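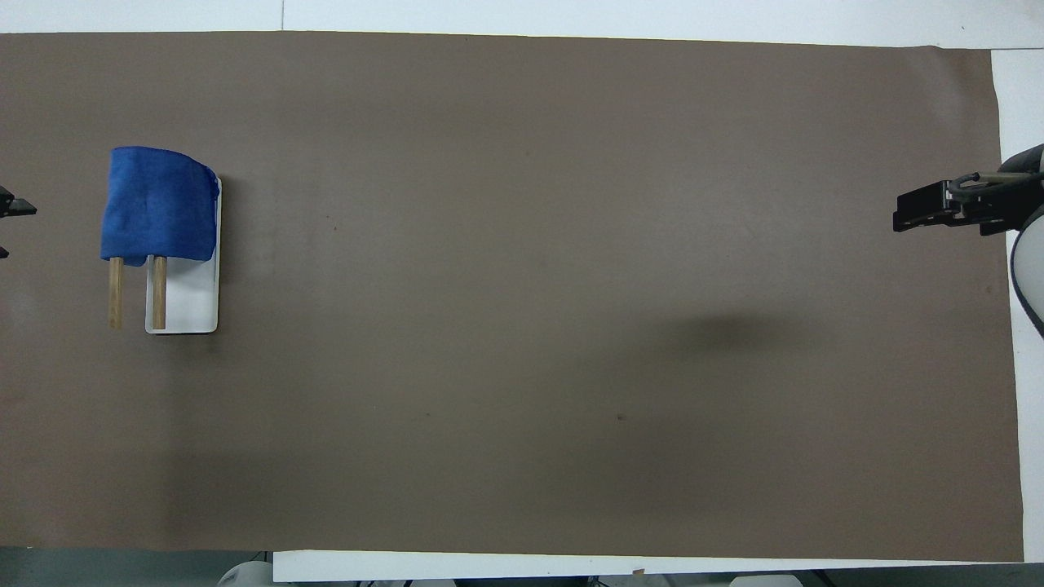 *Blue cloth, two sticks, brown paper.*

The puppet theater of Ullunent had no puppets left, and Aarti Prajapati thought this was the best news she'd had all winter.

"None at all?" she asked, already pulling off her gloves.

"The damp got them," said Bogdan Laskowska. He had carried the trunk up from the cellar himself and still had the rust from its handles on his palms. "The king, the miller, all the geese. I kept the goose heads, if you want goose heads."

She did want goose heads! She wanted to see everything, and for an hour they went through the trunk together on the floor of the ticket office, lifting out sleeves with no arms in them and a crown that had gone soft as bread. At the very bottom, wrapped in a page of an old program, was a piece of blue cloth. It was royal blue, the kind of blue that makes you look up, and fuzzy like felt.

"That's the river," Bogdan said.

"The river!"

"From *Fülöp and the River*. My grandmother's show. Two people held it up on sticks and shook it." He thought about this. "I was the left stick. I was six."

Aarti had come over from Latach to write up a list of what the theater owned, a job that ought to have been finished by lunch. She put the list in her coat pocket and asked him how the story went.

It went like this, more or less. Fülöp is a ferryman with no boat. Every evening he stands on the bank and calls across to the village of Brulla, and every evening Brulla calls back that supper is ready and where is he? He tries to drink the river. He tries to insult it. (This was the part the children waited for, Bogdan said, and his grandmother put in new insults for every performance, some of them about the mayor.) And then one night he rolls the river up like a rug, tucks it under his arm, and walks across.

"And then?"

"Then he has a river under his arm," said Bogdan, "and it's the third act."

Aarti laughed so hard she had to hold on to the trunk. She loved this. She loved it the way you love a song you catch through someone else's window, and by the time the kettle had boiled she had decided they were going to put it on, with no king and no miller and no geese, just the river and whoever was willing to hold it.

So they began working it out small. Bogdan was a cautious man and wouldn't hear of the stage until he had seen the thing done on a table, so on a table it was done. Brown paper made the earth, a great big sheet of it, wrinkles and all -- the wrinkles were hills, Aarti said, leave them. A white board with rounded corners was the far bank in winter. And two plain wooden sticks stood in for the people, which suited Bogdan very well, as he had experience.

They hung the river every way they could think of. Hung straight, it looked like washing. Bunched up, it looked like a hat. But laid over the top of the board, with the sticks coming down from under the hem like a pair of legs, it was suddenly a person wading with a coat over his head, and they both saw it at the same moment.

"That's Fülöp," said Bogdan.

"He's *in* it! He's wearing it!"

"My grandmother never had him wear it."

"Would she have minded?"

He gave the question real thought, the way he gave real thought to hinges and to soup. "She would have said it was her idea," he said.

The roll-up was harder. The river had to end up as one neat bundle with the sticks showing at the end, so that anybody in the back row could tell it was the same river and the same two legs, all packed up and ready to travel. Rolled from the wrong side, it came out fat as a loaf.

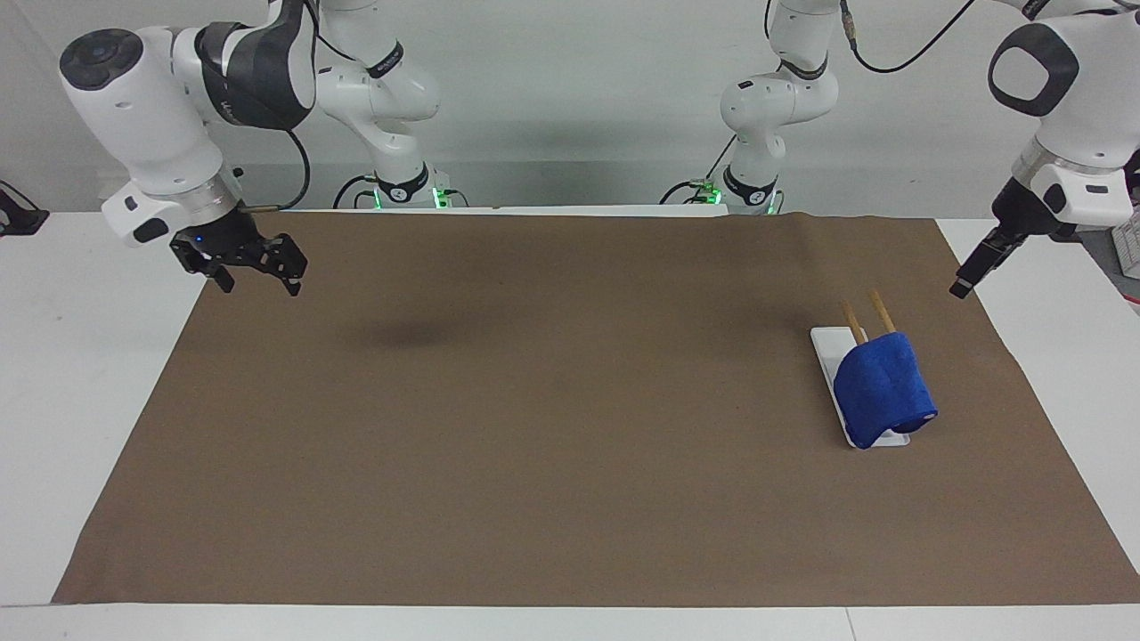

"Again," said Aarti, and they did it again. She hummed while they worked, a tune that Bogdan was fairly sure he recognized and she was fairly sure she had just made up. It became the supper song. You could sing the Brulla part very high and the Fülöp part very low, and if you were Bogdan you could do the low part while pretending you weren't singing at all.

They argued happily over the ending. His grandmother had always had Fülöp unroll the river again on the other side, behind him, and sit down to eat. Aarti wanted him to bring it in to supper and put it on a chair.

"A whole chair?" said Bogdan.

"It's come a long way. It's hungry."

He stood there with the goose heads in his lap pocket, where he had been keeping them for no reason he could name, and she could see him picturing it: the lamp, the soup, the blue thing sitting up at the table with its two wooden feet sticking out.

"It would need a bowl," he said at last, and went down to the cellar to find one.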